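Zalbridge Robotics Club — Hand Gripper Checklist, September, with comments

Unit: Osum hand gripper, club copy 2
Checked by: H. Kasten
Task for this term: picking up packaged snacks

1. Finger pads. PASS
Both seated, no lifting at the corners. Somebody has been cleaning them with window spray. Water and a cloth, please. The pads are the one part Baumgart takes five weeks to ship.

2. Frame screws. PASS, WITH GRUMBLING
All tight. One had thread glue on it that I did not put there. If you take a screw out, write it in the book. The book is on the shelf. It has a pen attached to it with string.

3. Pinch points. PASS
Thumb test done with a pencil, as the sheet says, and not with a thumb, as the sheet apparently needs to say.

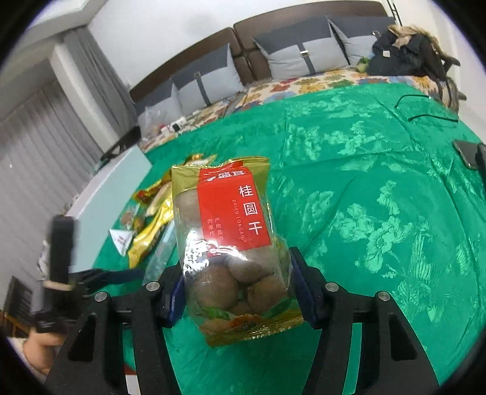
4. Jaw travel. PASS
Opens and closes evenly. A slight click near full open, same as last term. I have stopped minding it. New members may log it if they must, but it already has 2 entries and does not need a third.

5. Grip force on soft packs. COMMENT
Squeeze until the pack stops sliding, then stop squeezing. We are being marked on control, and Corside's judges take off points for crushed goods. Anyone who thinks crumbs are a scoring category should reread the rules.

6. Cables and trip hazards. FIX BEFORE NEXT SESSION
Walk the area before you start. Loose cables get taped down or moved. Chargers go back in the drawer.

7. Log count. PASS
Target for the term is 1,956 picks. We have 1,490 in the log, almost all of them legible.
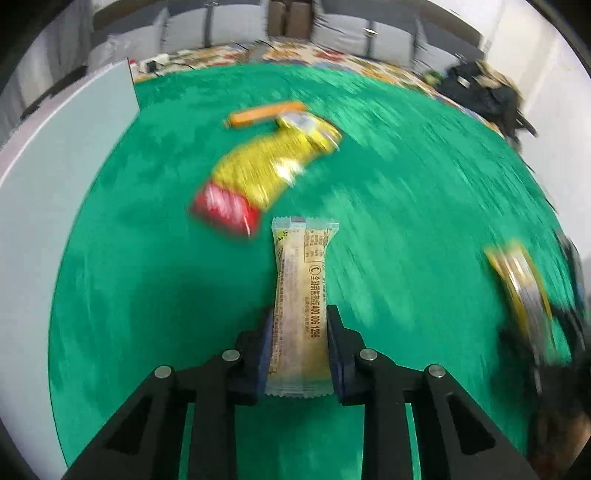
8. Pack orientation. COMMENT
The log has a column for how each pack was held, and half of you leave it blank. "Normal" is also not an answer. A long thin wrapper pinched by its sides and standing upright, with the printing running up and down, goes in as "vertical, side pinch." Four words, and the column is wide enough for all of them.

9. Food handling. FAIL
Test packs are equipment. Equipment is not lunch. Replacements come out of the pizza money.

10. Storage. PASS
Jaws closed, pads not touching anything oily, case latched on both sides. One latch is stiff. Push harder.

Cleared for use once item 6 is done. Item 9 I will be raising in person.

Helmut Kasten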